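Week 7: Comparing grippers in simulation
Module leader: Vesna Stan. Lab support: Deepak Chaturvedi
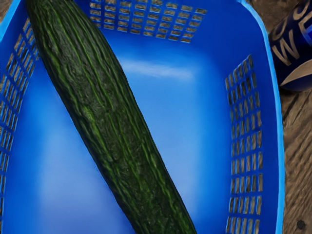 This week you compare two grippers, the Grollitz parallel jaw and the Hestau suction cup, on the same set of grocery items. All runs use the Lotstead simulator. Don't change the lighting or the friction values between grippers.

Long items are the hard ones. A grasp far from the middle lets the item tip, and a basket wall can block one finger on the way down. Suction needs less room at the sides but copes badly with ridged skin – check the seal value before you lift.

What to do

Run 15 trials per gripper by hand first and write down how each failure happened. Then start the batch job of 1,000 trials with random item poses. Leave it overnight if the queue is full.

Count a lift as good only if the item clears the rim and is held to the end of the run.

Hand in a table and one page of comments by 11 on Sunday. Log files go in the Nigam folder, one per gripper.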